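August
Posted by Rosemarie Baumgart

I spent most of this month comparing two gripper settings in simulation, and since a couple of people asked how it went, I'm writing it up before I forget the details.

The arm is the same one I've used all year, a Franka Emika model on a block pedestal, dropped into a dining room scene. I run it through a controller called Krishnan, which I picked because it lets you swap the hand on the end without rebuilding the whole setup. The hand in these tests is a black two-sided linkage gripper. I ran it first with the default closing force and then with a profile called Druramel, which slows the fingers down over the last bit of travel.

Most of my test objects are boring shapes. I added a model of an open human hand because it has everything a gripper has trouble with: a wide flat part, a thumb sticking out to the side, and fingers with narrow gaps between them. Lying palm up, it also gives you very little height to grab.

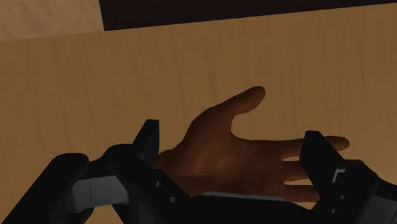 Wrist camera, with the hand between the two fingertips.

The view from the wrist is useful but it hides a lot. One fingertip sits in front of the fingers of the hand, so you can't see much of what it is touching. I ended up trusting the contact readout more than the picture. With the default force the model tended to spin as the gripper closed. With Druramel it spun less, but each attempt took longer – 15 seconds from approach to lift, which gets old fast when you are sitting there waiting.

I did 751 attempts in total, most of them overnight. I won't post the whole table. The short version is that the slower profile won on the hand and made no difference on anything with a simple round body. If all you pick up is bottles and cans, leave the default alone.

The other thing I changed was the second camera. I had it too close in, and the arm blocked the object on nearly every approach. I moved it back until it took in the chair, the table and the base of the arm. The chair back still gets in the way from that side, with its bars crossing in front of whatever is on the seat, but at least I can tell where the wrist is.
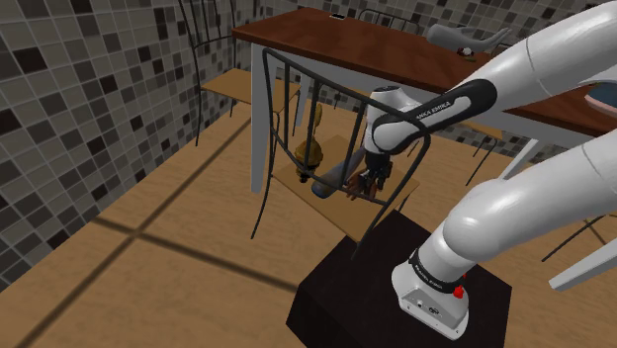
What I'm changing next

The camera comes first. I want to try it on the other side of the chair, so the backrest is out of the line of sight. After that I have 4 more force settings to run, plus a softer fingertip model from Iltusia that I downloaded and haven't opened yet.

I also need to fix my logging. Krishnan writes the time of each contact but not which fingertip made it, and I lost an evening in Indville trying to work that out from the joint positions on my laptop. It can be done – I just don't want to do it again. If you have a cleaner way, leave a comment and I'll try it on the next batch.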